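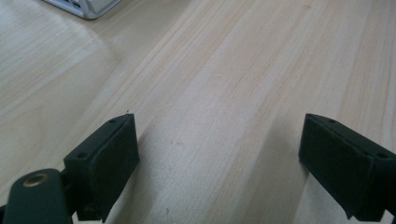

Flat pads or soft fingertips for a hand-held gripper?

Posted by Rakiya Ogundipe, 2019-05-17

I'm comparing two sets of fingers for a hand-held gripper and I can't decide which to keep. The first set is plain: rectangular blocks with a flat pad on the inner face, two small round holes in the top of each. The second set is from Komance and has a soft ribbed tip that bends around whatever you close it on.

My test is simple. I pick something up off a wooden table, hold it over a tray, and let go. I do 50 picks per object with each set. The objects are a pill bottle, a tape measure, a dish sponge, a house key and a plastic spoon.

The flat pads do well on everything except the key. I missed it 18 times out of 50. The soft tips got the key nearly every time, but the tape measure rotates in them when I turn my wrist, and I need it to arrive at the tray in the same position I picked it up in.

The wrist camera is the same for both sets and so is the controller. I close by hand with the trigger, so there is no force setting to change. Is there a way to get the flat ones to pick up thin things, or should I go with the soft tips and live with the rotation?

Costel

Keep the flat ones. Rotation is a lot harder to fix than a missed pick. With a soft tip the contact patch changes shape every time, and you will never get the tape measure to sit the same way twice.

For the key, the problem is the bottom edge of the finger. If the pad stops even 2 mm above the end of the block, the hard edge reaches the key first and pushes it along the table. Take the fingers off, lay a straightedge down the pad and check. If there is a gap, move the pad down until it is flush with the end, or slightly past it. I did this on an older pair and thin washers went from hopeless to fine.

Also check that both fingers touch the table at the same moment. Hold a sheet of paper under each one and pull. If one sheet slides out and the other doesn't, you are tilting your wrist or one finger is mounted high. The mounting screws usually have enough play to correct it.

Clean the pads before each run of 50. Dust from the sponge will get on them and your later numbers will be worse than your early ones. Wipe with a damp cloth, let them dry, then start. And mix up the order of the objects so the key isn't always last.

clerkov_fan

get the soft ones, I have the Clerkov version and they pick up anything. never had a problem

Ajayi

I don't think you have enough information yet to pick either one. Two things to try first.

Put a thin rubber mat on the table and repeat the key with the flat pads. On bare wood a key slides away as soon as one finger touches it. If your misses drop a lot on the mat, your fingers are fine and the table is the problem. If your real work will be on a bare table, that tells you something too.

Then write down how each miss happened. "Slid away," "lifted and dropped" and "never closed on it" need different fixes, and 18 misses in one column doesn't say which you have. Costel's pad advice helps with the first and the last. It won't do much if the key is lifting and then falling out.

On the soft tips, try gripping the tape measure lower down and closer to its middle. Some of that rotation comes from holding it off center. Mine got better when I did that, although it never went away completely.

One more thing on wear. I ran a pair of soft tips for 500 cycles and the ribs on one side started to tear near the base. The flat pads from the same batch of testing were a little shiny and otherwise unchanged. Pads are also cheap to replace if you buy the sheet and cut your own.

Rakiya Ogundipe

Thanks. I'll check the pad edge with a straightedge first and redo the key on a mat after that. I'll post the new counts in June.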